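**2026-01-03, Werkstattbuch Verpackung**

Der erste Tag im neuen Jahr, und weil es im Haus so schön ruhig war, habe ich endlich das Thema Tüten weitergemacht, das seit August liegen geblieben ist. Wer nach mir hier hineinschaut: Die dünnen Klarsichtbeutel von Floller liegen jetzt im unteren Fach, die festeren von Nalleser darüber, und bitte nicht wieder mischen, ich habe eine halbe Stunde mit Sortieren verbracht (und nebenbei zwei Kannen Tee getrunken, das gebe ich gern zu).

Zuerst die Proviantbeutel für die Reihe Chiba. Gefüllt mit Kleinkram zum Knabbern komme ich auf 753 g, mit einem länglichen Päckchen obendrauf dann auf 940 g. Geplant waren 700 g, also müssen wir uns überlegen, ob unten etwas weniger hineinkommt oder ob wir das Ziel nach oben setzen. Ich wäre ja fürs Zweite, es sieht einfach netter aus, wenn so ein Beutel ordentlich voll ist! 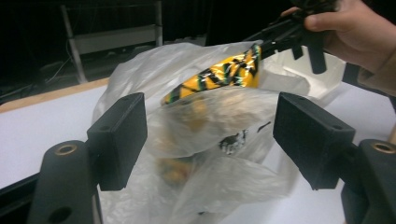 Die lange Packung stelle ich inzwischen lieber schräg hinein als flach. Flach rutscht sie mir beim Anheben immer zur Seite und zieht den ganzen Beutel schief, und dann sitzt man da und zupft. Den Rand lasse ich locker stehen und raffe ihn erst ganz zum Schluss zusammen, sonst bekommt man die Luft nicht mehr heraus. Mit der Folie von Floller geht das wunderbar, sie knittert allerdings bei jedem Anfassen, und durch die vielen Falten erkennt man den Inhalt weiter unten nur noch ungefähr. Für Dasard ist das wohl zu wenig, die wollten alles gut sichtbar haben.

Noch offen:

- 6 Beutel mit der festeren Folie packen und über Nacht stehen lassen
- Waage nachstellen, sie braucht morgens ewig bis zur Null
- bei Dasard fragen, ob der Verschluss ein Clip oder ein Band sein soll
- neue Etiketten, die alten kleben auf der Folie schlecht

Am Montag mache ich mit den festen Beuteln weiter. Die Schere liegt übrigens wieder in der Schublade.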